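Keeping Your Mods Folder (and the Desk Around It) Under Control

25/02/2025 — posted by the Zivora Corner

My game took so long to load in November that I could put a wash on while I waited, so I finally sat down and sorted out my custom content. I had 571 files in one folder, all loose, half of them with names like "hair_final2". If yours looks anything like that, try this.

First, copy the whole folder somewhere safe before you touch a thing! Then make subfolders by type — hair, clothes, furniture, gameplay — and keep them one level deep. Script mods are fussy, so I leave mine near the top where the game can find them.

Next, clear the cache file and start the game with half your stuff moved out. If the glitch is gone, it's in the half you took out. Keep halving. I got down to 58 files before I found mine, a broken dresser from a pack called Drustico that I'd only ever placed in one house.

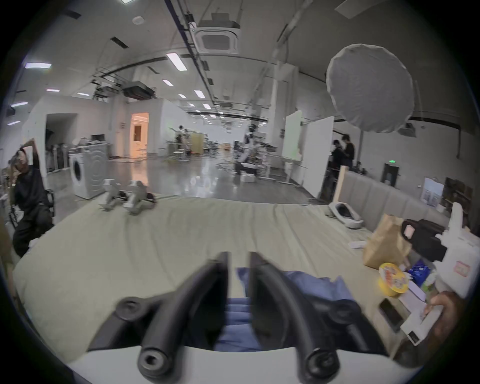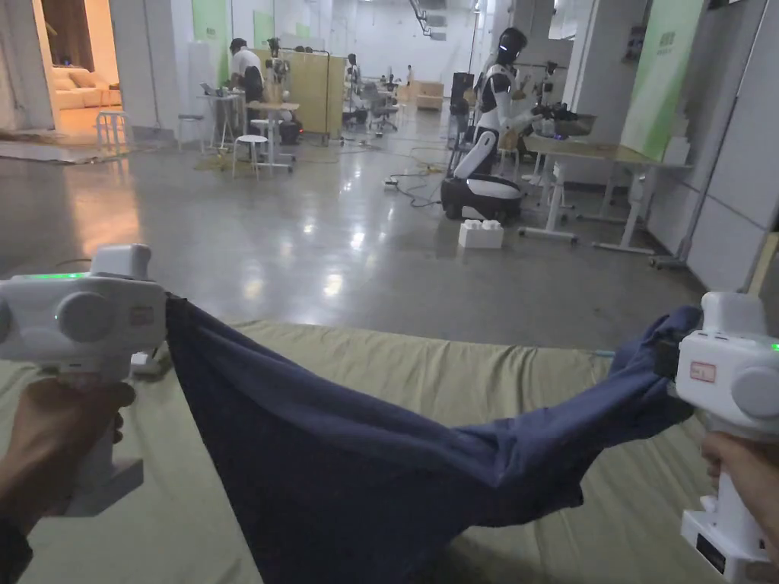 Write the version number into the folder name too. I use the creator's name, then the mod, then the number, so "Pandey Better Bathtubs 81" tells me everything when a patch drops. I also keep a plain text list of download pages (a spreadsheet is fine if you're that sort of person, I'm not).

For the desk itself, I stick a strip of masking tape on each backup drive and write the save name on it in pencil. Pencil rubs off clean when I start a new family. Binder clips on the back edge hold the charging cables, and an old toothbrush gets crumbs out of the keyboard — unplug it first.

I do the whole tidy again after every big patch, usually with a snack.

Recent posts
Vunberg Build Challenge: Small Lots
Cleaning a Sticky Mouse Wheel
55 Names for Your Next Household
Where Did My Screenshots Go?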